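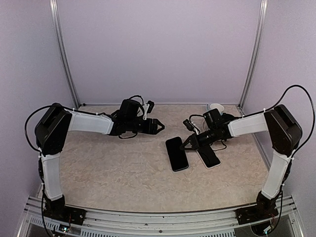 Wuditz Mobile Open: Player Area and Equipment Safety Check

Venue: Hollis Hall, main floor
Game: Kuton Arena (mobile), squad mode
Checked by: Mercy Rotich
Date of walk-through: November 7, 2018

Marks used: OK, FIX (has to be done before doors), WATCH (fine now, look again between rounds). My comments follow each item. I got carried away on a few of them, sorry in advance, I love this part of the job!

Power and charging

1. Every power strip at the player tables has a surge switch and a grounded plug.
OK. The new Sodex strips are a huge step up from what we had in April. Switches are lit, so a referee can see from the aisle if one has tripped.

2. No power strip is plugged into another power strip.
FIX. Found one under the caster desk. It was feeding a monitor, a lamp and somebody's phone charger. Run a separate line from the wall outlet behind the desk and take the second strip away completely, or it will creep back in.

3. Charging cables are whole, with no bare wire, bent tips or tape repairs.
FIX. Most are in great shape. I pulled the bad ones and put them in the red bin by the stairs. Please don't rescue them.

4. Players may charge during a match only with house cables.
OK. This is in the rulebook now, section 14, and the captains took it really well at the online meeting.

5. Power banks: no swelling, no cracks, label readable.
WATCH. Players bring their own, so this has to happen at check-in. Give each one a good look on both sides. A swollen one goes outside in the sand bucket and the player gets a loaner. Don't argue about it at the desk, call me.

6. Load on the stage circuit is under the limit set by the hall.
OK. We read 858 watts with the screens, the stage lights and both caster PCs running. Limit on our sheet is 900. That is legal but tight, so the fog machine stays home. I know, I wanted it too!

Phones and heat

7. Tournament phones stay in the shade and off the heaters before a match.
FIX. The row along the south windows gets full sun after lunch. Pull the blinds at noon and leave them down.

8. Cases come off for long sets.
OK. Quick word from the referee before each best-of-five. The practice squads told me their frame rate held up so much better without them, and nobody complained of hot hands by the last map.

9. Clip-on phone fans have guards over the blades.
WATCH. Allowed if the guard is on and the fan doesn't touch the next player's space. Two brands look the same and only one has a guard, so check by finger (switched off, please) at the desk.

Floor, aisles and exits

10. Cables crossing a walkway are under a rubber cover or taped down flat on both edges.
FIX. The run from the network closet to the stage needs cover for its full length. The tape at the corner is already lifting and that corner is where every team walks out for their intro — the worst possible spot for a face plant.

11. Main aisle is wide enough for a wheelchair from the door to the stage ramp.
OK. Measured it with the chairs pushed out, the way they really stand in the middle of a match. Lovely and wide.

12. Exit doors open from the inside without a key, and nothing is stacked in front.
FIX. East exit had our own merch boxes in front of it. Moved them myself, but let's tape a "keep clear" square on the floor so the next delivery goes somewhere else.

13. Exit signs are lit, also with the house lights down.
OK. We did the full blackout from the opening show and every sign stayed on. It looked fantastic, by the way.

14. Headcount is kept at the door.
OK. The hall allows 172 people on the main floor, players and crew included. Door staff use the clicker both ways, in and out. When we're full, the balcony screen is open, and the view from there is great.

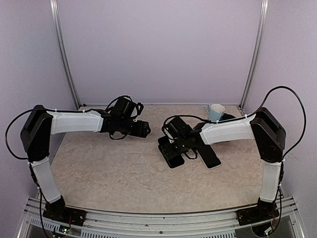 Seats, screens and sound

15. Chairs don't rock, and the locks on the folding ones click.
FIX. A few in the back row don't click. Swap them from the storage room, the blue ones are solid.

16. Screens on stands are strapped and the feet weighted.
OK. Gave each one a firm push from the side. Beautiful work from the setup crew.

17. Headset volume is capped on the house mixers.
WATCH. The cap resets if the mixer loses power. Whoever restarts a mixer checks the cap before handing the headsets back.

18. Flash effects on the big screen are set to "reduced."
OK. The storm map still looks amazing with this on. There is also a notice at the entrance for anyone sensitive to flashing light.

People

19. First aid kit is full and staff know where it is.
FIX. Kit is behind the caster desk, but we are out of cold packs and small bandages.

20. Players get a real break between sets.
OK. Ten minutes, away from the screen, water on the side table. Semifinal squads asked for a stretching corner and we found room for it next to the ramp!

21. Open drinks stay off the player tables.
WATCH. Cups with lids are fine on the floor, left side of the chair.

Still to do before doors: items 2, 3, 7, 10, 12, 15 and 19. Write your initials next to the item when it's done and leave the sheet on the clipboard at check-in. I'll walk the whole floor again when the practice lobby closes.

M. Rotich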